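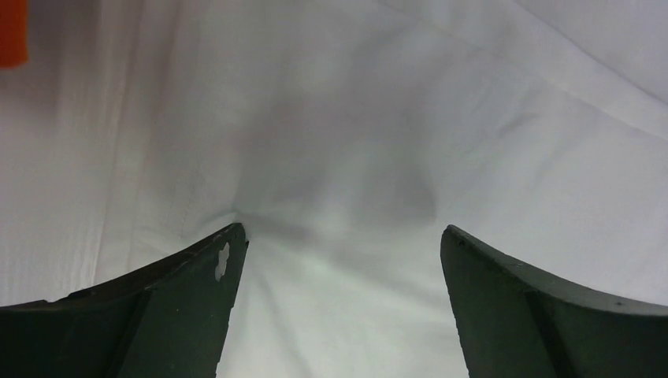
Henryk Adamczyk told us in interview that white cloth is the hardest to square up, as the edge gets lost against a pale table. His remark shaped the third part of our study of household folding, which concerns surface color and the order in which garments are stacked.

The Irkedwood log holds 3,675 folds made by 9 households. Folded pieces were placed at the far side of the table, and a shallow basket was kept within the work area.

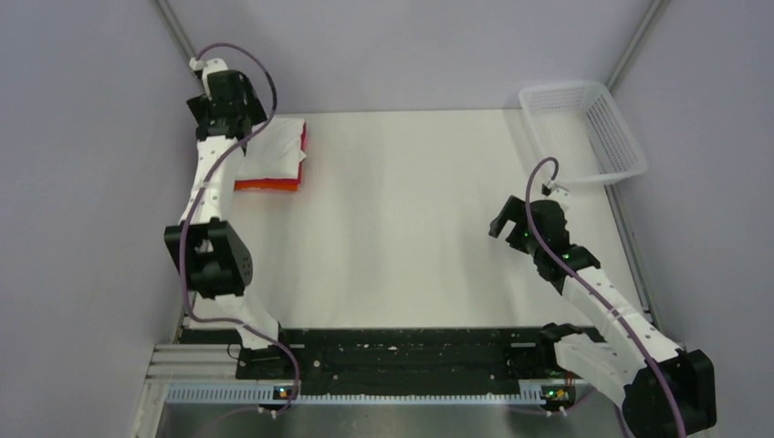 Teresa Makowska objected that a stack should never be built beside the basket, where a sleeve can catch on the rim. Her households left a hand's width between the two.

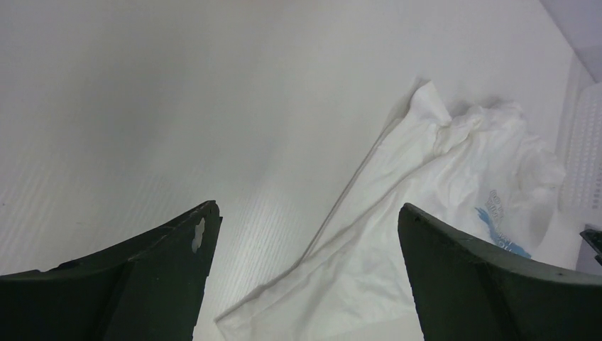 Department of Textile Care and Domestic Studies

4.2 Stacking order

Plain tables gave few visual cues for alignment. Participants relied on the garment below as a guide, and stacks of mixed colors were corrected more often than stacks of one color. T-shirts were usually begun at the neckline.

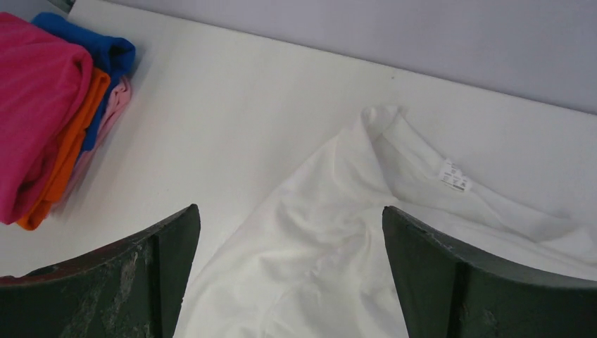
Figure 3. White T-shirt, crumpled and unfolded, with four folded garments at left.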